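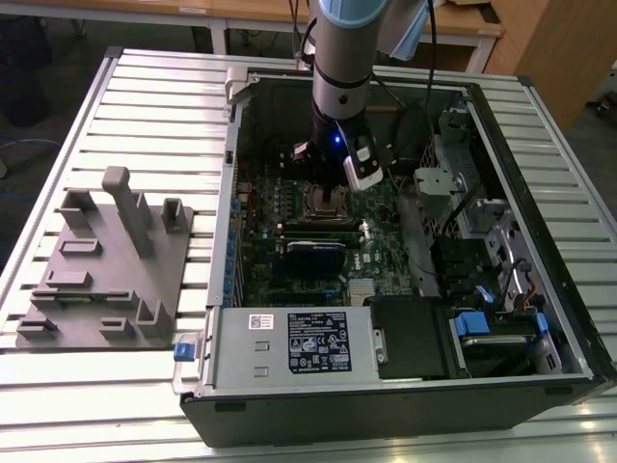
ok so the Perron fiber vote. been reading the meeting packet since lunch and I have thoughts. thread, sorry in advance

Short version for people outside Allasville: Trikton wants to run a new middle-mile fiber route from Promivthorpe down through us to the Perron exchange. Town has to sign off on the right of way. Hearing is in November.

Middle mile = the big pipe between towns. Not the line to your house. Keep seeing people on the neighborhood page asking when they get hooked up. You don't, not from this.

Right now every provider here rides on one path out of town. One. It follows the river road and shares poles with the power company for most of it. You all remember the ice storm. 13 hours, no cards at the gas station, no pharmacy system, 911 rolling over to the county on some backup radio thing.

A second path that goes out the other side is the whole point imo. Speed is fine but I'd take boring old speeds and a line that stays up.

Which is why page 90 of the packet bugs me so much. The route map has the new cable coming into town from the north, all good, then it drops into the SAME conduit as the existing one for the last stretch before the exchange. Same trench, same bridge crossing.

One backhoe, both lines gone. That's not a second path, that's the first path with a friend

Trikton's answer in the Q&A section is that a seperate bridge crossing "would affect schedule." Ok. By how much? Doesn't say. Cost? Doesn't say either.

Somebody in replies asked if they could go under the river. Yes, directional boring, they already do it twice up by Promivthorpe according to their own drawings. So the crew and the gear would be in the area anyway

Now the part I like, because there is one. The permit terms have them leaving spare conduit in the ground for the town. Empty pipe, ours to lease or use. Cheapest time to put pipe in the ground is when the ground is already open. Whoever wrote that in, thank you

But – the spare only runs to the town line. Nothing past it toward Perron. So we'd own a nice piece of empty pipe that goes to a field

Splice huts: 3 of them. One behind the old feed store, one by the water tower, one out on the county road. Generator at two. The county road one is battery only and the battery runtime is left blank on the form. Literally blank, there's a line and nothing on it.

Noise question since my neighbor already grabbed me about it. Generators test for a bit once a month, daytime. The huts themselves have a small cooling unit. Setback from the nearest house is 300 feet for the water tower one. I think you'd hear a lawnmower first

"Will my bill go down." Maybe, eventually? More capacity into Perron means a second provider could buy wholesale and actualy compete here. Nothing in the packet makes anyone do that. The open access language says Trikton will offer capacity on "commercially reasonable terms" and I have been around long enough to know how that can go. Promivthorpe got a published rate sheet. Ask for the rate sheet

Road stuff: trenching on Mill and Depot, one lane at a time, they patch behind them. The patch warranty is a year. Our winters eat patches. Would like to see two.

Edit since I can't edit: the page number above is the pdf page, the printed page number is different. Look for the fold out map with the green line

So am I for it. Yeah, mostly. I want the cable. I want it across the river somewhere else, I want the spare pipe to go all the way to the exchange, and I want a number in that blank.

Written comments go to the clerk before the hearing, email is fine, has to have your street address on it or they toss it. Mine's half written. Feel free to steal the bridge part

Will post the link to the packet when the town site loads again. its been spinning for ten minutes

ok link works now, it's under Public Works not under Hearings, no idea why. Scroll way down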